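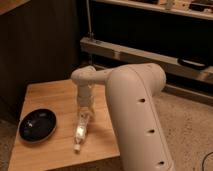 According to Crescencio Galindo, most of the trouble on a shared bench starts with the word "safe". He told a training day in Irkville that people kept asking him whether a given arm was safe, and that he had stopped answering. An arm has a mass, a speed and a reach. Safety, he said, belongs to the job it is doing, with the tool it has been given, in the room where it does it.

Chapter 4
Handling Tasks on Open Benches

By Jacinto Cuevas
5/2/24

Galindo's remark sets out the ground for this chapter. Chapter 3 dealt with cells that are fenced, where the rules are old and fairly settled: if the gate is open, the arm does not move under automatic control. Here we take up benches with no fence at all. A small arm works on an ordinary table, and the operator may lean in to move a dish or set a fallen bottle upright.

The absence of a fence does not mean the absence of a standard. It moves the work of protection from the fence to the limits set on the arm, and those limits have to be written down. An assessor will want to see them on paper before seeing the arm move.

4.1 What is being assessed

A risk assessment covers a task. Picking up a plastic bottle is one task. Picking up a glass one with the same gripper, from the same spot, is another, and needs its own entry. Students often lose marks on this point, and so do firms. The Ostalska workshop rules, which we use throughout Part Two, put it in one line: "Change the object, the tool or the table, and you open the sheet again."

The sheet should record at least the following:

- the object, its material, and how it lies before the pick
- the tool fitted, and the greatest gripping force it can apply
- the highest speed of the arm within reach of a person
- the points where a hand could be caught between the tool and the table
- anything on or near the table that the arm could knock, drag or snag, cables included

The fourth item deserves the most time. A downward approach brings the tool towards a hard surface, and a hand between the two has nowhere to go. Contact in free space pushes the hand away. Contact against a table top crushes it. The two cases are assessed separately and usually end up with different speed limits.

4.2 Clearances and speed

The Ostalska rules ask for a slow zone over the whole table, beginning 30 cm above the surface. Inside the zone the arm runs at no more than 10 per cent of its rated speed. Some readers will find this cautious. In the Yakubu trial, described in section 4.5, the slow zone added about 4 seconds to each pick, and the operators asked for it to be kept.

Floor space is treated in the same way as table space. Cables that cross a walkway are covered or rerouted, and shelves within reach of the arm are entered on the sheet with whatever is kept on them.

4.3 Stopping

Every bench has an emergency stop that can be reached from each place where a person may stand. A stop button on a software panel does not count. The button is tested at the start of each shift and the test is signed for. After a stop, the arm stays still until someone has looked at the table and reset it by hand. What the gripper does on a stop must be decided beforehand: for a light bottle it may hold, but it must be possible to free a trapped finger without power.

Exercise 4a asks you to complete a blank sheet for a bench in your own workplace or college. Read section 4.4 on gripping force before you begin.

Last updated: April

Pukidex Technical Textbooks | Contact the editors | Copyright Pukidex, all rights reserved | Back to top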